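Clanness > Notes > Threads

We use cookies to remember your reading settings. Accept / Manage

1/ A longish thread on what our group at Lelwood has been up to, for those of you who kindly keep asking. It's bowls. It has been bowls for months — and I'm still fond of them.

2/ The question is simple enough. If you teach a robot arm to pick up a bowl by showing it people doing the job, how much does it help to give it a close view from the wrist as well as a wide view of the table? The wrist view is wonderful for rims and hopeless for anything behind the fingers.
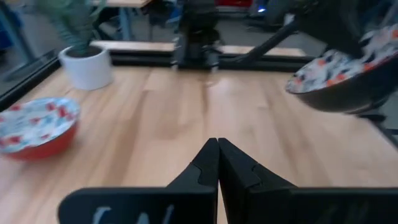

3/ How we compare them

We train the same policy twice on 4000 demonstrations, once with both views and once with the wide one alone. Same bowls, same plants in among them (I do love that there are plants), same starting poses.

4/ With both views the arm fumbled the rim in 37 of 815 test grasps. I had to read that line of the log a few times, and then I made tea and read it again!

5/ The wide view has its own troubles, mind you. Bowls line up one behind another, a dark one hides part of a purple one, and a big one up front can swallow half the table. 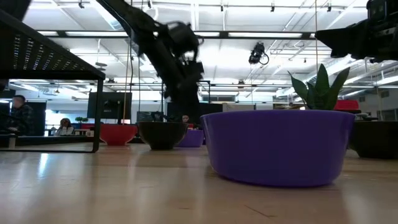

So we borrowed a trick from the Navickas project and blank out one view at random during training, which teaches the policy to get by on whichever one it has left. It took us 7 tries to find a setting that didn't make it timid near the rims.

6/ Next up is Rundar, our set of mixed cups and bowls, which I'm hoping to share in December if the write-up behaves. If you've tried dropping views on your own setup, please tell me how it went — I read every reply, even the very long ones.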